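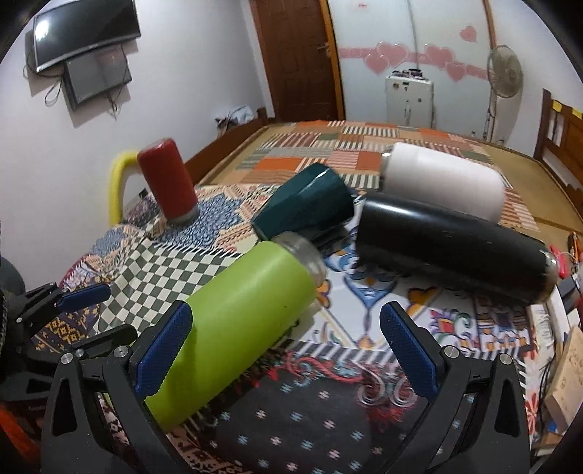
A customer wrote to say that the old version of this page told people to rinse bottles before sending them back in one answer and to leave them unrinsed in another, and asked which was right. Unrinsed is right for returns. Rinsing applies only to bottles you keep and refill at home. The two answers are now separate, and the rest of the page has been checked against the current service terms.

Liltum refill service: frequently asked questions
Last revised August 31, 2019

GENERAL

What does the service cover?
Liquid toiletries sold for refilling: shampoo, conditioner, hand wash, body wash and unscented lotion. It does not cover perfume, nail products, hair dye, sun cream or anything in a pressurised can.

What is the difference between a refill pouch and a return bottle?
A refill pouch holds 800 ml and is meant to be poured into a bottle you already own. A return bottle holds 200 ml, arrives full, and goes back to the Nallness depot when empty. The contents are the same. The price per millilitre is lower for the pouch.

Can I use both?
Yes. They are ordered separately and appear as separate lines on your account. A pouch order does not affect a bottle deposit, and a bottle deposit cannot be set against the price of a pouch.

Do I need one of your bottles to use a pouch?
No. Any clean bottle with a neck wide enough to take the pouch spout will do. For narrow necks, use a funnel. Glass is acceptable but is not advised in a shower or bath.

REFILLING AT HOME

How should I clean a bottle before refilling it?
Empty it fully. Rinse with warm water until no foam comes out, then fill it halfway with warm water and a drop of washing-up liquid, close it and shake. Rinse again. Stand it upside down with the cap off until the inside is dry. Clean the cap separately. Flip caps hold residue around the hinge, and a soft brush works better there than soaking.

Can I use boiling water or a dishwasher?
Not on plastic bottles. The wash limit for Liltum plastic bottles is 60 °C. Above this the shoulder may soften and the cap will no longer seal, even if the bottle looks unchanged. Bottles from other makers have their own limits, normally given in their instructions. Where no limit is given, use hand-hot water only.

Does the bottle have to be completely dry?
For lotion, yes. Water left in the bottle thins the lotion and weakens the preservative in whatever it touches. For shampoo and body wash a few drops make little difference, but drying is still recommended.

Can I top up a bottle that is still part full?
We advise against it. Topping up mixes old product with new and makes the use-by period impossible to work out. If you do top up, count the period from the date on which the older product was opened.

Can I put a different product in the same bottle?
Between shampoo, body wash and hand wash, yes, after cleaning. Conditioner and lotion leave a film that is hard to remove from soft plastic, so a bottle that has held either should be kept for the same product. Do not put toiletries in a bottle that has held household cleaner, and do not put household cleaner in a bottle that looks like a toiletry bottle.

How long does a refilled product keep?
The open-jar symbol on the pouch gives the number of months after opening. The period starts when the pouch is first cut, not when the bottle is filled. Write the date on the bottle. Pencil on masking tape survives a bathroom fairly well. Ballpoint does not.

My refill has separated. Is it spoiled?
Shampoo and body wash may turn cloudy below normal room temperature and clear again when warmed. This is harmless. Lotion that has split into a watery layer and a thick layer should be thrown away. Throw away any product that smells sour or has visible growth, whatever the date.

PUMPS AND CAPS

Which pumps fit?
The Flendar pump fits all Liltum plastic bottles and most bottles with the same neck finish. Neck sizes are given in millimetres across the outside of the thread, and two necks of the same width may still have a different thread pitch. If a pump turns freely and then stops with a gap beneath the collar, the pitch is wrong. Forcing it will damage the thread on both parts.

Do Mujić caps fit your bottles?
The current Mujić disc cap does. The older Mujić flip cap fits the thread but has a shallower liner and will leak if the bottle is laid on its side. The two can be told apart from underneath: the disc cap has a raised ring inside and the flip cap has a flat liner.

The pump has stopped working. Is it broken?
Usually it is blocked. Remove it, place the end of the tube in warm water and press until the water runs clear. If the pump head stays down, pull it up gently while turning it anticlockwise. If it still stays down, the spring has failed and the pump should be replaced. Pumps are not repairable.

Why does the pump leave product at the bottom?
The dip tube is cut slightly short to stop it sealing against the base. Once the pump begins to draw air, take it off and pour out what is left.

Can I cut the dip tube to fit a shorter bottle?
Yes. Cut it at a slant, with sharp scissors, and leave a small clearance above the base. A tube cannot be lengthened, so cut a little at a time.

TRAVEL AND STORAGE

Can I take a return bottle in cabin baggage?
Limits are set by the airport you leave from and may change. Where a limit applies, it is normally the size of the container that counts and not the amount inside, so a large bottle holding a small amount may still be refused. Check before you pack, and check the return airport separately.

How do I stop bottles leaking in a suitcase?
Leave some air space, squeeze the bottle slightly before closing the cap, and pack it upright where possible. Pumps should be locked down or, better, swapped for a plain screw cap. A piece of thin plastic film across the neck beneath a screw cap gives a second seal. Put all liquids in a bag that closes fully. Laying the closed bottles on their sides on an old towel overnight will show up a poor seal before the journey.

Where should pouches be kept?
In a cupboard, upright, away from radiators and direct sun. Once cut, a pouch should be emptied in one go where possible. If some is left, fold the spout over twice and hold it with a clip.

Can pouches be stored in a garage or shed?
Not over winter. Orders left in an unheated porch in February have thickened to the point where they would not pour. Bring the pouch indoors and leave it for a day. Do not heat it in a microwave oven.

RETURNS AND DEPOSITS

How do I return empty bottles?
Place them in the carton they came in, caps on, and use the prepaid label. Do not rinse them. The depot wash is set for undiluted residue, and water left in a capped bottle may go stale in transit. Remove pumps and keep them.

How many bottles can I send at once?
Up to 41 in one carton, the number the large carton holds when packed in layers. Smaller cartons are charged at the same postal rate, so it is cheaper for us if you wait until one is full, but this is not a condition of the service.

Can I return another maker's bottles?
No. The wash line at Nallness takes one bottle shape. Other bottles are removed by hand and sent for recycling, and no deposit is paid on them.

Do labels have to be removed?
No. The paper label comes off in the wash. Please remove any sticky tape you have added, including date labels.

When is the deposit paid back?
After the carton has been opened and checked. The sum goes to the card or account used for the original order. If that card has expired, the deposit is held as credit until new details are added.

A bottle has cracked. Will I lose the deposit?
No deposit is lost on a bottle with a split seam or a failed neck, as these are treated as manufacturing faults. Bottles that have been cut, drilled, painted or melted are not refunded.

I have lost the prepaid label. Can I use my own?
Yes. Write the account number on the outside of the carton. Postage paid by you is not refunded, but a replacement label can be printed from the account page at no charge.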